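So I finally made it to the Calholm open lab in March, and I went straight for the assembly bench, of course! Aranka Szabó walked us through their house rules for two-armed work — 18 of them, taped up by the door (I read every one).

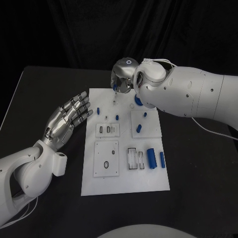
My favorite is rule 5: no hands over the board until both arms are parked and someone has said so out loud. Ferenc Kocsis told me they used to go by the status light alone, and he's much happier now. Visitors get the same briefing as staff, too. I'm stealing that for our shop.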